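Filed under: Family Programs | Grantee Updates

Dear friends at the Villalobos Fund,

It is such a pleasure to write to you again, and I'll try to be brief (Rigoberto says I never am!). The Screen-Free Suppers project has now reached 81 families on the Jondside side of town, and we have spent $2,700 of your grant so far, nearly all of it on the take-home activity boxes and the Wednesday meals.

Parents tell us the first week is the hardest, with a good deal of whining and door slamming, and then bedtime begins to go a little easier. Eleven families have asked to stay on through March, and we were so glad to say yes.

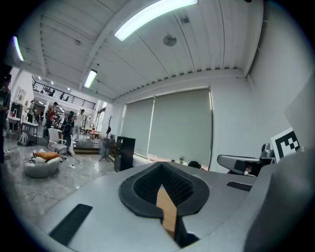
What comes next

Rigoberto Cisneros is lining up a second evening group for parents of toddlers, who really do need different ideas from the rest of us. We'd also like to print the conversation cards in Spanish, and I'll send you the printer's quote as soon as I have it in hand.

With warm thanks,
Iraís Maldonado
Rungate Family Center

© Rungate Family Center | Contact us | Back to top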